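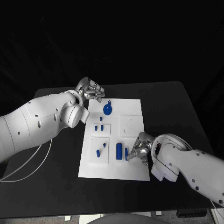 Section 4: Setting up the bench and the first calibration

Before you start, clear the bench and let the Akeck balance warm up for 3 hours with the lid closed. It can stay plugged in between sessions. If it has been moved, even along the same bench, start this section again from step 1.

1. Turn the two front feet until the bubble sits inside the ring. The rear foot is fixed.

2. Press and hold ZERO until the display clears, then let go. Wait for the steady mark to show at the left of the reading.

3. Open the menu and choose CAL, then INTERNAL. Keep your hands off the bench while the motor runs.

4. When the display asks for the check weight, lift it with the forceps supplied and set it on the centre of the pan. Close the lid.

5. Write the reading in the logbook with your initials. A result outside the limits on the certificate means the calibration has to be repeated.

Caution: Never pick up the check weight with bare fingers. Skin oil will change its mass, and a marked weight has to go back to Requena for recertification.

Note: Error 142 means a draught or vibration was picked up during step 3. Close nearby windows, switch off any fan, and run CAL again. Error 483 means the pan isn't seated. Lift it off, wipe the spigot with a dry cloth and refit it.

Changing the units

The balance leaves the factory set to grams. To change this, hold MENU for a few seconds, scroll to UNITS and press ENTER. The setting is kept when the power goes off.

Cleaning

Unplug the adaptor first. Wipe the housing with a damp, lint-free cloth and a little mild detergent. Don't use methylated spirits on the display window, as it will cloud the plastic. Brush powder off the pan away from the balance.

Service interval

The certificate is valid for 365 days from the date printed on it. Book the next visit through the Bratport service desk and ask for Maite Arroyo or Julián Vallejo. Have the serial number ready. You'll find it under the rear foot.

Section last revised November 5, 2024.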